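How to Fold a Letter Into Thirds Without Measuring (and Whether You Need a Bone Folder)

By Joris Verschueren
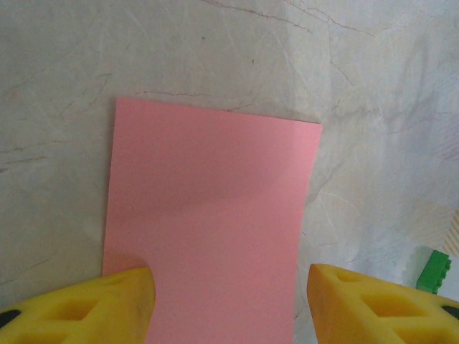
2 min read · 450 words

I have read a lot of advice on folding paper, and most of it wants to sell you something. The Claeys folding guide, the Hutance scoring board, a weighted ruler. I tried the board for most of February and went back to my thumbnail. My folds were no worse.

What does matter is the surface. Use something hard and flat that doesn't give when you press. A pink sheet on a pale marble-patterned top is a good pairing, as you can see the edges of the paper without hunting for them. White on white is a pain.

What you need

One sheet of ordinary colored paper
A hard, flat surface, wiped and dry
A spoon, if you don't trust your thumbnail

Step 1. Lay the sheet flat with a short edge toward you. People will tell you to square it up with the table first. I don't bother. The paper only has to line up with itself, and a sheet sitting a little crooked folds exactly as well as a straight one.

Step 2. Lift the bottom edge and roll it up and away from you. Don't press yet. Bring the top edge down over it so you have a loose, flattened tube.

Step 3. Slide the layers until both loose edges sit right up against the curves. This is the whole trick, and you can feel it with your fingertips. If one panel looks fat, nudge it.

Step 4. Check the side edges. They should stack. If they fan out, open it up and start over, and don't try to twist it into place. Twisting is how you get that diagonal wrinkle at the corner.

Step 5. Press from the middle of each fold outward, lightly, then once more with the thumbnail or the back of the spoon. On matte colored paper go easy, as hard rubbing can leave a shiny streak. A scrap of plain paper between the spoon and the sheet stops that.

About the "grain direction" business: yes, paper has a grain, and heavy card can crack if you fold across it. For a thin sheet going into an envelope, I can't tell the difference. I folded 22 sheets one way and 17 the other, mixed them up, and couldn't sort them again.

If the thirds come out uneven, make the panel that tucks inside a hair shorter than the rest. A letter folded to perfect thirds tends to buckle anyway. The fold doesn't have to be mathematically right, whatever the Hutance leaflet claims, and it only has to go in the envelope.

Stack your finished letters under a heavy book overnight if they spring open. I use an old Dresau atlas. It works about as well as the proper press I borrowed, and I didn't have to give it back.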